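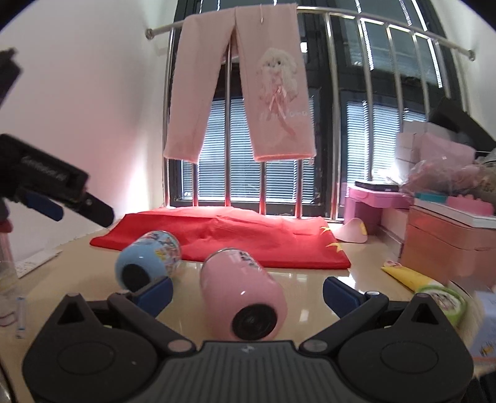
1 March 2020 – pad comparison, hand-held units, tumblers

Second go at the finger pads. In February we only ran them on square boxes, and every pad on the shelf looked great, which told me nothing. So today was all tumblers lying on their sides, since Xinyi says that's the pick that keeps failing when we replay it on the Luter arm.

Pads tried: the dark blue ones from Otuvura and the old gray ones from Rezende. Same hand-held bodies for both, I just swapped the tips. I meant to do the Simcombe set too but the screws in the bag are the wrong length (Hongmei, do you have the right ones??).

Blue pads first. I like these a lot! They bite on a painted side even when I come in crooked, and I can lift with a light squeeze. Where they let me down is the base end. If one pad lands on the black bottom and the other on the side, the cup turns in the grip and I have to put it down and start over. 42 picks, 6 drops, and every drop was that same twist.

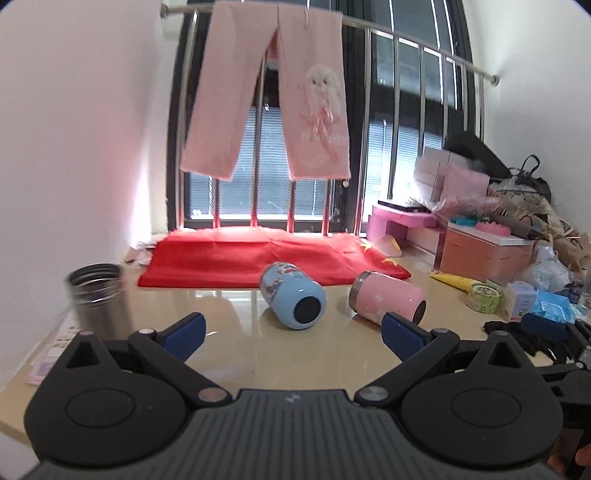
Blue pads, jaws wide open, blue and pink tumblers both down.

Gray pads: 42 picks again, 8 drops. The drops were messier, though – some slid straight out, one shot off sideways and I caught it with my knee. They also need a much harder squeeze, and my thumb was sore by the end. I wouldn't want to do 500 of these in a day, and that's what Baltasar has down for the next round.

The glossy tabletop makes everything harder, by the way. Nudge a tumbler with one tip and it's rolling before the other tip gets there. What worked for me was coming down with the jaws all the way open, waiting a beat, then closing slowly. Yaowalak closes fast and gets away with it, no idea how.

Two-handed passes are still awkward. I keep knocking the linkages together when both grippers go for the same cup. Maybe start them farther apart?

To do:
– right screws for the Simcombe pads
– repeat blue vs. gray with someone else's hands (Chunhua said yes)
– check left jaw on the second unit, feels a bit stiff closing
– ask Xinyi if the arm can match the slow close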